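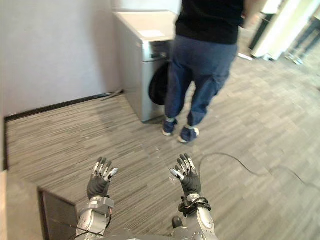

Posted in: Community Help > Robots & Gadgets > Events

Is the Dendiswood open day worth it with kids?

My two want to see the housework robots at Dendiswood on Tuesday. Tickets are 18 a head and the website is mostly adjectives. Is there anything to watch, or do we stand in a corridor being told about the future? It's a 35 mile drive and I have been burned before (trade show, talking fridge).
– Zisilby

Mathis Rey
Went in June. It's small. You get a talk that is supposed to last 30 minutes and doesn't, and then they let you in by groups to watch the practice runs. Ours was bathroom chores, so a towel on a rail, which my daughter has been able to manage since she was four and has declined to do ever since.

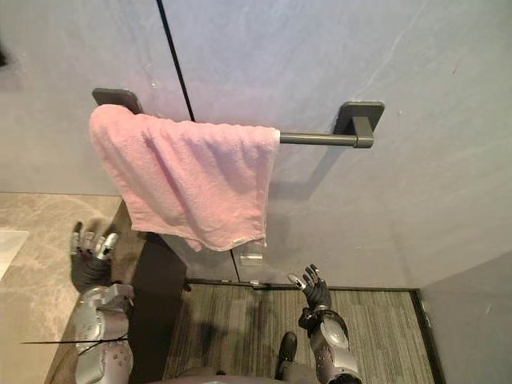

Go for the afternoon session if you can get it. The morning crowd was all people with lanyards asking about torque, and you couldn't get near the front. The staff are happy to talk to kids, and mine asked whether it gets pocket money. Expect a lot of waiting between tries. I found it oddly gripping – my son found the vending machine. Bring snacks anyway, as it only takes coins.

krawczyk_fan
no idea about this one but the Krawczyk one had free pens

Nusevon
Park behind the building, not on the street. I paid 68 to learn that. Kids under five get in free but the talk will finish them off, so skip it and ask at the desk to go straight to the demo. They let us.

Comments (3)
Zisilby: Thanks, booked the afternoon. Coins packed.
oldhinge: Does it fold fitted sheets? I'd pay double.
Mathis Rey: I asked. They changed the subject.

Contact us | Community rules | Back to top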